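Ticket 1448: Dell tower, strip and rebuild
Site: Vastumdale workshop
Opened: 29 May 2021
Status: open, waiting on part
Priority: 2

Reported fault
Tower powers up, fans spin, nothing on screen. It ran happily until the move from Varkthorpe, then gave up after 6 starts.

Log, first entry
Lovely machine to get into, this one! The side came off in seconds and there's room to get your fingers in. I began with the cables, as a knocked plug is my favourite kind of fault (quick fix, everyone's happy). Followed the blue SATA lead from the board down towards the drives and pressed the plugs home. Still no picture.

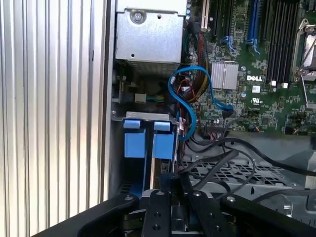
Blue SATA cable and the two blue tabs by the drive carrier.

If you've never worked on one of these, do try the blue tabs. Dell colours the bits you're meant to handle, and it makes the job a joy. No hunting for a hidden catch with a torch between your teeth!

Second entry
Memory next. Reseated what was fitted, tried again, same result. Left it on for 40 minutes in case it was just sulking. It was not. That leaves the processor or the board, so out comes the processor, and any loose cards and small boards go in the grey holder beside the case so they don't wander off.

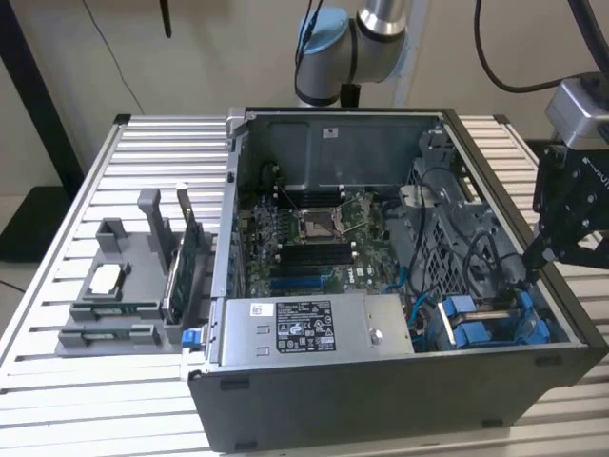

With the socket open I can get a proper look at the contacts under the magnifier, and I'm rather looking forward to it. I'll leave the power supply where it is for now, as it tested fine on the meter.

To do
Check socket contacts, good light needed
Try the spare processor from the Povel batch
Clear the BIOS settings before first start
Ask Arnardóttir stores for thermal paste, we're on the last tube

Will update once the spare arrives. I still think we can save it!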